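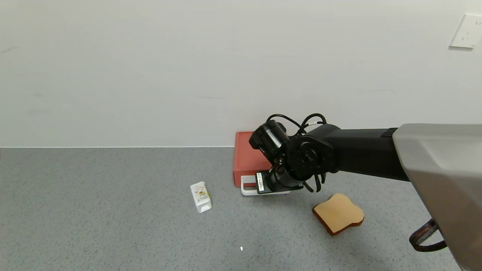
Red toaster, white wall.

5 November 2022

When the bakery on Mill Street closed in February I told myself I would just buy bread at the supermarket like everyone else. I did that for a few weeks. The bread was fine for sandwiches if you ate it the same day, and after that it went gummy in the middle and dry at the crust. So I started baking a plain loaf at home, and I have kept it up long enough now that I want to write down how I do it and what I changed along the way.

The bakery was called Charpentier, and it had been in Bridham since before we moved here. They made a lot of things I never bought. What I bought was the house loaf, a pan bread with a little rye in it, square enough for sandwiches and good for toast right up to the end of the week. I wasn't trying to copy it at first. I only wanted something that would hold together under butter.

My first loaves were bad in the usual ways. I used too much flour because the dough was sticky and I didn't like how it felt on my hands. I let it rise on a schedule out of a library book, in a kitchen that was a good deal colder than the one in the book. The loaves came out short and heavy with a pale top. We ate them anyway. My husband put so much jam on his that I don't think he noticed much, and the ends went into soup.

The person who helped was Rosine Roussel. She worked the counter at Charpentier and now does mornings at the post office, and I asked her about the rye while I was mailing a package. She told me two things. The first was that they soaked the rye flour in water the night before. The second was that the dough was supposed to stick to the bowl, and that if I could pick it up cleanly in one piece I had gone too far. There was a line behind me, so that was the whole lesson, but I went home and threw out my notes.

What I do now is this. The night before, I stir 140 grams of rye flour into enough water to make a thick paste, put a plate over the bowl, and leave it on the counter. I use rye from the Gorkow mill because the feed store carries it. Any medium rye would do. I tried a dark one once and the loaf tasted good but was too dense to slice thin.

In the morning I warm more water to 104 degrees, stir in the yeast and a spoonful of honey, and leave it while I make coffee. Then it all goes in the big bowl with the rye, white bread flour, salt and a spoonful of soft butter. I mix it with the handle of a wooden spoon until there is no dry flour at the bottom. It looks wrong at this stage, wet and lumpy. I leave it for as long as it takes to drink the coffee, and when I come back it has pulled itself together quite a bit.

I don't knead on the counter anymore. I wet one hand, reach down the side of the bowl, pull the dough up and fold it over, turn the bowl and do it again. I go all the way around, then leave it, then go around again later. The second time it's smoother and fights back a little. After that it sits with a towel over it until it has grown to nearly the top of the bowl. In summer that took most of the morning. This week it took until after lunch.

Shaping is the part I still don't do well. You are supposed to press the dough into a rectangle, fold the sides in and roll it up tight, with the seam on the bottom. Mine tends to come out fatter at one end. It evens out some in the pan, and the taller end gives you a couple of big slices, which my son claims. I grease the pan with butter and not oil. With oil the loaf stuck at the corners twice and I had to dig it out with a knife.

It goes into the oven once the top has come up over the rim of the pan. I used to wait longer than that, hoping for a taller loaf, and it would sink in the middle while it baked. I'd take a slightly small loaf with a flat crumb over a big one with a hole under the crust, where the mustard runs out.

Halfway through I turn the pan around, as the back of our oven is hotter than the front. When the top is a good brown I tip the loaf out and put it back in on the bare rack for 5 minutes to firm up the sides. Then it has to cool all the way. I know people like to cut bread warm. With rye in it the slices tear and the knife gets a coating of paste, and the rest of the loaf dries out from the cut end. We have a rule now that it gets cut at supper.

Keeping it was a separate problem. I tried a plastic bag, which made the crust soft, and I tried a paper bag, which turned it hard by the second day. A cousin gave us a Flilell bread box, a tin one with a lid that doesn't quite close, and that has worked better than either. The first two days are for sandwiches. From the third day on it's toast.

I think toast is where the loaf is best. The rye browns unevenly, so you get dark flecks and a slightly sour smell, and a slice is sturdy enough to take cold butter without ripping. I cut it thicker for toast than for sandwiches. A setting lower than you would use for store bread, then a second short go if it needs it. The honey makes it color fast, and I burned a fair amount before I figured that out. Day-five bread needs less time again. By then there isn't much water left in it.

As for what it costs, I worked it out once in the spring. A bag of white flour, the rye, butter, yeast and the gas for the oven came to less than the house loaf used to, but not by a lot. If I put any price on my time it would be a bad deal. I am home on baking days anyway, and most of the work is leaving it alone while I do laundry or pay bills.

I did bring half a loaf to Rosine in September. She pressed on the crumb with her thumb, smelled it, and said the salt was low. She was right. I had been using coarse salt and measuring it with the same spoon as fine salt, and there is a lot more air in a spoonful of coarse. I weigh it now.

Next I want to try the seeded version they had in winter, with sunflower and flax. I don't know if the seeds got soaked along with the rye or went in dry. I have a package to send to my sister before the holidays, so I'll ask then. If anyone reading this worked in the back at Charpentier and remembers, please leave a comment. I'd also like to know what they brushed on top of the dinner rolls.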